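Setting the Table Without Thinking About It
Term project report, Household and Everyday Design
Submitted 2021-01-21

Why I picked this

I picked dishes because I eat off them every day and had never given them a second of thought. My first idea was to study a whole kitchen, but the feedback in September was (very fairly!) that a whole kitchen is a thesis and I had one term. So I shrank it down to a single question: when you put a bunch of colored plastic plates, bowls and cups on a table, does the color help people remember which one is theirs and where it goes?

My cousins grew up with color dishes and they would fight to the death over who got the blue bowl. That was pretty much my starting theory.

What I used

I bought most of the dishes at Gratholm, which has a bin of mix-and-match kids' tableware by the door, and filled in the gaps from Jarnard when Gratholm ran out of the small cups. The two stores don't make the same green, by the way. It bugged me for a week and then I stopped seeing it.

For the table covering I tried a shiny wipe-clean one from Plirer first. Big mistake, everything slid and the ceiling light bounced off it so badly that people squinted. I swapped it for a plain dark green cloth with a matte surface. I cut it myself with scissors that were not up to the job, so the edges fray a bit.

How a round went

Each person got a minute to look at the laid table, then turned around while I moved two things. They turned back and told me what had changed. After that I cleared everything and they had to lay the table again from memory. I ran 5 rounds per person and 11 people in total, mostly folks from my hallway who were paid in cookies. All the scores went into a spreadsheet, and cleaning it up took longer than the rounds did (start naming your columns properly on day one, that's my advice).

I planned the layouts on grid paper beforehand. Then I got to the table and half of them looked wrong, too neat, like a store display. Real tables are messier than that, so I loosened them up and kept one cup resting on a bowl, the way people stack things when they're halfway through clearing.

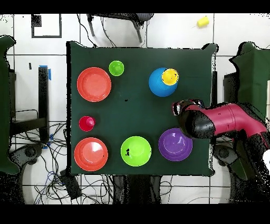
The stacked cup turned out to be the thing people talked about most. Almost everybody remembered the yellow cup sitting on the blue bowl, even the ones who mixed up everything else. The two red plates were the opposite. People knew there were two of them and then put them down wherever, I guess since they match and it feels like it doesn't matter which is which.

Green was a mess too. I had a green cup and a green bowl out together, and several people swapped them without noticing. Purple did better than I thought it would, probably because there was just the one purple bowl.

What I'd do differently

I would test more kids. The Vasiliu reading from week three says children lean on color more than adults do, and I only had grown-ups. I'd also try the same layouts with all-white dishes, so I'd have something to compare with. Right now I can say people remembered the odd one out, but I can't say how much of that was the color and how much was the cup being in a silly place.

The cloth stays. I've been using it on my own desk ever since, frayed edges and all.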